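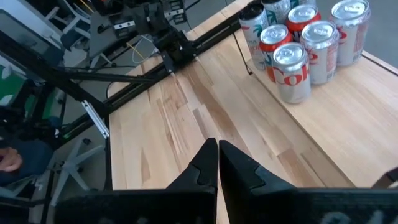 A reader at the Ostport branch wrote to ask whether a small workshop should buy its table, its gripper and its spare parts in one order or in stages, and whether the arm ought to be chosen first. The Equipment Desk at Vakdale receives versions of this letter every spring, and the tips below are our standing reply. They apply to home workshops, shared workrooms and small training kitchens planning a first purchase of bench-top automation.

Start with the task
Write down one job in a single sentence before requesting any quotation. "Move drink cans from a raised board to a tray" is a usable sentence. "Help in the kitchen" is not, and a supplier cannot price it. State the widest and narrowest items to be handled, and the weight of the heaviest one when full. A full can and an empty can are separate items for this purpose, and both should be listed.

Measure the table before the arm
Published reach is measured from the base of the arm. Mark the base position on your table with tape and confirm that every pickup point lies inside the reach, including any raised board or shelf. Tall items at the back of a group need clearance above the items in front. Allow floor space for the operator's chair, and check that the chair can be rolled back without touching a rail or stand.

Setting the budget
The Mkhize workroom approved a ceiling of $3545 for its first station. The arm and gripper took the larger share. The remainder went to mounting hardware, a power supply, cables and fingertips. Members planning a similar station should request separate prices for the following:

Arm and controller
Gripper, with one spare pair of fingers
Rail, brackets and fasteners
Camera and mount
Cable ties, clips and sleeves
Shipping, and return shipping if the unit is sent for repair

Suppliers frequently leave the last item off the quotation. Ask for it in writing.

Cables
Order cable clips with the first shipment. Move the arm slowly through its full travel by hand, with the power off, and note where each wire hangs at its lowest point. A loop that reaches the work surface can catch on upright items. Leave enough slack for the farthest position, then fasten the rest to the rail.

Lead times
The Nernulik bracket kit is quoted at 11 working days, and fingertips at roughly 31. Order fingertips first. Orders placed in April have tended to arrive later than quoted, and that month is best avoided where the schedule permits.

Test items
Purchase ordinary groceries for testing and keep them with the station. Cans with different printing are preferable if a camera is used, as shiny metal and bright labels may be read differently under the same lamp. Replace any dented can.

Before signing
Request a trial period of at least 2 weeks. Confirm who pays for damage during that period, and keep the original packaging until it ends. Warranty cards should be filed with the receipt, and the serial number copied onto the inside cover of the workroom log.

Page last reviewed Saturday, July 13, 2024. Corrections to prices or lead times may be sent to the Equipment Desk, Vakdale.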